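The Trundomel Oiled Apron

We have been making aprons at Dromton for longer than I care to admit, and the Trundomel is still the one I reach for every morning. It's a good heavy cotton, it has deep pockets, and it gets softer with every wash - mine is on its fourth summer and looks all the better for it.
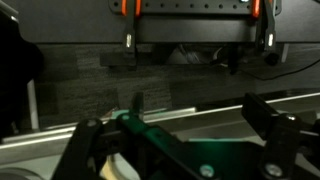

Workshop & Garden Wear

The straps cross at the back, so there is no weight on your neck, and they let out by 25 cm if you like to wear a jumper underneath. Wash it at 40 degrees, inside out, and hang it up to dry. Please don't tumble it! Giorgia Fontana, who sews most of them, will re-stitch a torn pocket for the price of the postage, and she has mended more than 70 so far.
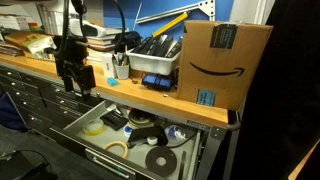
Colours and sizes

Moss, slate and a warm rust we call Flirden. One size fits most people, and there's a longer cut for the tall ones. The moss sold out in August but is back on the shelf now.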